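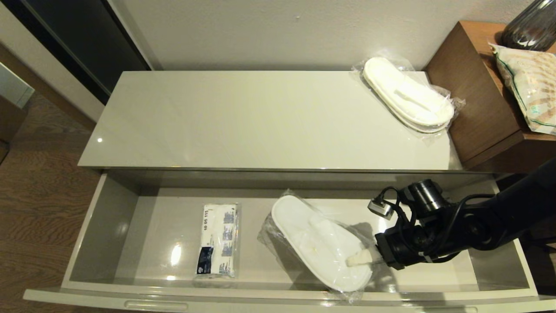 Zusard 4 Drawer Cabinet, Light Gray High Gloss
Guest room furniture / Storage / Entry and bedside

Product code: ZU-4-LG
Supplied by Mirnmont Contract Furniture

Overview
The Zusard is a low drawer cabinet for hotel rooms, serviced apartments and staff accommodation. It holds the small items a room is stocked with between guests: wrapped slippers, sealed amenity packets, laundry bags, spare hangers. The top is flat and has no raised edge, so it can be wiped in one pass and used as a setting-down surface while the drawers are being filled.

The drawer interiors have the same light gray gloss finish as the outside. There is no liner and no fabric base. Dust and lint show up on the gloss and come off with a damp microfiber cloth.

Drawer fronts
Handles are recessed grooves in the drawer front, with nothing projecting into the walkway. The front panel is low compared with the depth of the drawer box, and flat items can be taken out without tilting them.

Specifications
Drawers: 4
Load per drawer, evenly spread: 20 lb
Shipping weight: 135 lb
Finish: high gloss, light gray, inside and out
Runners: full extension, soft close
Feet: adjustable, fitted from inside the bottom drawer
Assembly: delivered assembled, feet packed separately
Wall fixing: required, bracket included

Stocking notes
Slippers are best left in their plastic wrappers and laid flat. A pair stacked sole to sole takes up less floor area than two singles but stands higher, so check clearance in the top drawer before closing. Loose wrapper edges should be tucked under the slipper. Film that rides up over the drawer side can work its way into the runner, and most of the service calls we take on this model end with a strip of plastic being pulled out of one.

Packets with a printed label go label up. Sites using the Clirnon room checklist can enter each drawer as a separate line.

Care
Use a soft cloth and a neutral cleaner. Do not use scouring pads, melamine sponges or solvent wipes. Fine scratches are most visible under a ceiling light and cannot be polished out on site. Replacement tops and drawer fronts are available – quote the code on the label behind the bottom drawer.

Compatibility
The Zusard can stand beside the Van Leeuwen luggage bench. The two finishes are close but were not matched in production, and we suggest ordering a sample chip of each before mixing them in one room.

Availability
Stock on hand: 223 units. Larger orders are made to schedule, with the next production slot in January.

Project orders and samples: Marijke Timmermans
Spare parts and runner replacement: Jonas Auer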